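The Return of the Supper Tray
Home & Table, 11/07/2019

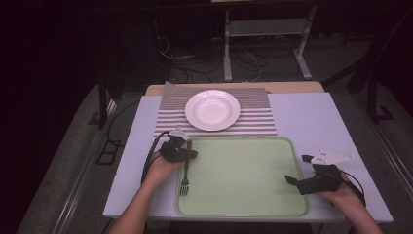

A striped placemat, a round white plate and a light green tray with a single fork.

Trays went out of fashion in a lot of homes when kitchens got bigger and people started eating at the counter. They are coming back now, mostly in apartments where one table has to do for meals, homework and bills.

At Falla, a housewares shop in Irkau, the rectangular tray with a raised rim has outsold the round one since March. The shop took 24 in its first order and 700 by early summer. Buyers tend to ask the same thing, which size to get. The shop tells them to measure the table first and leave room for a placemat behind the tray.

The placemat still matters. A striped cloth one hides crumbs and small stains better than a plain one, and it keeps a plate from sliding on a smooth white tabletop. It does not have to match anything. Gray and brown stripes go with most plates, and a pale green tray next to them looks fine.

Setting up is simple. Keep the forks and knives on the tray between meals, lying along one side, and carry the whole thing over when it is time to eat. Plates go straight on the mat. After supper the same tray takes everything back to the sink in one trip - two if there are guests.

Wipe the tray with a damp cloth and stand it on its edge to dry. Zalturlow, the other shop in town that carries them, sells a narrow rack for this, but the gap beside the refrigerator works just as well.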